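News & Events > Department Newsletter > Alumni and Outreach

Filed under: Outreach, Astronomy, People

What to Do With a Telescope When It's Cloudy

Asif Satti has a speech for clear nights and a speech for cloudy ones. The clear-night speech lasts four minutes and ends with people climbing a ladder. The cloudy-night speech has been known to run past 10 p.m., and it has acquired slides.

Satti runs the public observing program at the Janjua Observatory, a white dome on the hill above the overflow parking lot. He came to Bellbridge as an undergraduate, left to spend four years teaching middle school science in Plodelby, and returned when the observatory job opened up. "I'd like to say I beat out a strong field," he says. "I've never asked how many people applied, and I would prefer that everyone respect that."

Last season the observatory scheduled 26 public nights. The sky cooperated for nine. That leaves 17 evenings when families in winter coats drove up the hill, parked, looked at the clouds, looked at Satti, and waited for him to do something about it.

His first attempt was a video of Saturn. It went over about as well as you would expect with people who had been promised Saturn. A girl of perhaps six asked whether it was live. He said it wasn't. She asked whether they could go home, and her father, to his credit, said they had to stay at least until the cocoa.

"That was the low point," Satti says. "I went home and thought, okay, what do I have that isn't the sky?"
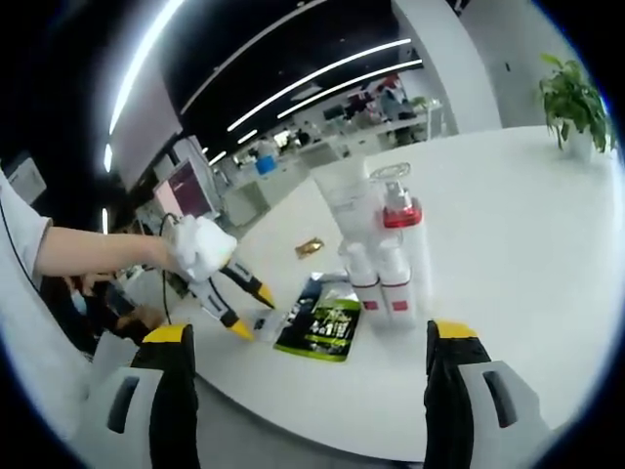
The Basement Drawers

What he had was a basement. Under the dome is a long room of steel cabinets holding the observatory's glass photographic plates, exposed over several decades by people who stood outside on winter nights so that we could keep the results next to the water heater. Nobody had put them in front of the public before, partly because they are fragile and partly because the light switch is on the far side of the room.

Satti picked out a small set of duplicates that could be handled without anyone in the department fainting, put them on a light table, and handed out magnifiers. Each plate is a negative, with black stars on a clear sky. Visitors get two plates of the same patch, taken some nights apart, and are told that one dot has moved. They have to find it.

Reader, they love it. A couple in their seventies missed their dinner reservation. A scout troop split into two factions over a speck that Satti eventually ruled to be dust. The losing faction has asked for a rematch in January.

"With the telescope, you get maybe 20 seconds at the eyepiece and there's a line behind you," he says. "People are polite, so they say 'wow' and get down. With the plates they're bent over for half an hour. They get annoyed. That's much closer to what astronomers do all day."

Cloudy nights are now a small draw in their own right. The best-attended evening of last season was one of steady drizzle, when roughly 200 people came through in shifts and the cocoa ran out before the second one. On the next clear night, three separate visitors asked if it was going to cloud over.

The Lollier Plates

The favorites come from a box labeled "Lollier," after the mountain field station where the department used to keep a modest camera and, by all accounts, a very bad stove. The station is long gone, but its logbooks survived, and Satti reads from them aloud. The entries were meant to record exposure times and seeing conditions. They also record a feud with a raccoon that went on for most of one autumn, the theft of a ham, and one night's work summarized in full as "Fog. Fog. Went to bed. Clear at 4, did not get up."

He considers that last one the most truthful sentence in the history of observational science and would like it on a T-shirt. The department has so far declined.
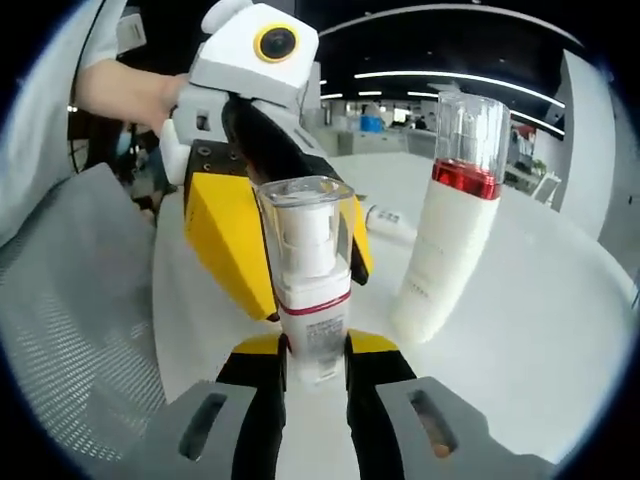
DEPARTMENT OF PHYSICS AND ASTRONOMY — BELLBRIDGE COLLEGE

There is a practical side to all this. The collection has never been fully cataloged, and the existing index is a card file whose author had beautiful handwriting and a private system of abbreviations. This fall Satti began asking regular visitors to help transcribe scans of the paper sleeves: date, object, exposure, observer's initials. Two people read each sleeve separately, and he settles the disagreements over lunch. The first 1,000 sleeves are done. He declines to say how many are left, on the grounds that it would hurt morale, chiefly his.

Some useful things have come out of it already. One drawer marked "misc." held a run of plates following a single variable star across most of a decade, which a senior is now measuring for her thesis. Another drawer marked "misc." held a sandwich bag of fuses. The department is pleased with both.

The telescope, for its part, hasn't been forgotten. The dome motor was rebuilt over the summer and no longer makes the noise that people kept mistaking for a truck backing up. The mirror has been cleaned. On a clear night you can still climb the ladder and see Saturn, live, and Satti will still give you the four-minute speech. He has been told that it feels a little rushed.

If You're Coming

Doors open at 7:30 p.m. on public nights, whatever the sky is doing. The plate room holds 100 at a time if everyone breathes in, so you may have to wait on the stairs. Admission is free and so is the cocoa. Dress warmly even for the indoor part, as the basement heat has a mind of its own. Please don't lean on the cabinets, and please stop calling ahead to ask if it will be cloudy. Satti doesn't know. He has looked into it.

Alumni who remember working at the Lollier station are asked to get in touch with the observatory, especially anyone who can tell us how things ended with the raccoon.

You are receiving this newsletter as a friend or graduate of the department. Update your preferences or unsubscribe at any time.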